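Balten Teardown Challenge

The Balten Teardown Challenge is a student robotics competition in which teams program a robot arm to take apart, and in some divisions put back together, a used desktop computer. It is run by the Balten Robotics Club, a student group at Valderrama College, and takes its name from the club. The challenge is often described in the club's own material as a test of "real-world" automation. How far that label fits has been argued over almost from the start.

Background

The club began as an evening class in basic programming and moved to robot arms after the college bought two of them for its engineering lab. Early members worked on stacking blocks and sorting parts by size. The teardown idea came from Wing-yan Ko, then a second-year student, who argued in a club newsletter that block stacking had become "a thing you can win by reading last year's code." Old office computers were cheap, came in many layouts and were full of parts that snag, bend and hide behind cables.

The first contest was an internal one, with club members split into teams. Outside teams were admitted the following August. The college supplied the room and the arms, while the computers came from Amen, a local office clearance firm.

Format

Each team is given a desktop tower with its side panel already off, laid flat on a table. The team has 14 minutes to finish as many tasks as it can from a published list. Typical tasks include releasing a memory module, unplugging a drive cable, sliding a hard drive out of its holder and setting it down in a marked area. Teams may look at the computer before the run but may not touch it.

Two divisions exist. In the guided division, a student steers the arm by hand controller. In the independent division, the arm must work from its own cameras and code, with no help after the start signal. Teams may bring their own gripper fingers, provided these can be fitted without changing the arm.

Points are given per task, with deductions for cracked boards, torn cables and parts dropped inside the case. A perfect score is 3000. The highest score on record is 2558, set in the guided division. The club has never released a full breakdown of that run, and the figure is sometimes quoted without mention of the division it came from, which makes the machines sound a good deal more capable than they are.

Software

Most teams build on Cliltelska, a control package written by club members and shared with entrants. It handles arm movement, gripper force and the recording of practice runs. Supporters say it lets beginners get an arm moving in one afternoon. Critics, including several past entrants, say it has made the teams too much alike. Since nearly all of them start from the same sample routines, differences in score may have more to do with practice time than with any new idea.

Documentation for the package is thin. The version in use as of September 24, 2023, still referred readers to a setup guide that had been taken off the club's site.

Drive and memory tasks

The drive task is considered the hardest on the list. Holders differ from one computer maker to the next. Some use a plastic bracket with a tab, others a metal tray held by screws, and a routine tuned for one will often fail on the other. Teams therefore ask in advance which models will be used. The club has answered that question in some years and declined in others, and it has not explained the change.

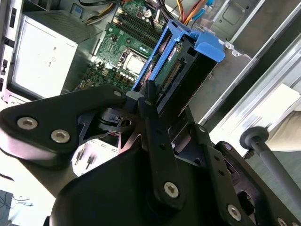

Memory slots cause a different kind of trouble. The latches at the ends are small, and a gripper wide enough to hold a drive tends to block its own camera's view of them. A few teams have tried to press the latches with the tip of one finger while keeping the other clear. Reported success rates for this method come from the teams themselves, usually from practice on a single computer, and should be read with that in mind.

Claims about recycling

Posters for the challenge have said that the students' work could "change how electronics are recycled." There is little to back this up. The contest computers are opened by hand before the run, placed in a fixed position and chosen from a short list of models. A recycling line would get none of those favors. Nor is speed measured in a way that allows a fair comparison: a person with a screwdriver can pull a drive in a fraction of the time allowed, and the club has never published a human baseline, though Ko proposed one.

Ko has since been more careful than the posters. In a talk to new members she called the contest "good practice at failing on real objects" and said she would not want anyone to buy an arm on the strength of it.

Reception

Teaching staff at Valderrama have generally supported the challenge as a course project. Students can enter it for credit, with a written report counting for more than the contest score. Reports from teams that placed low are said to be among the better ones, as they had more to explain.

Complaints have centered on access. Visiting teams get up to 2 hours with the arms before the contest, while home teams can use them all term. A proposal to lend an arm to visiting schools was discussed and dropped. The rules for the next contest leave practice time as it was.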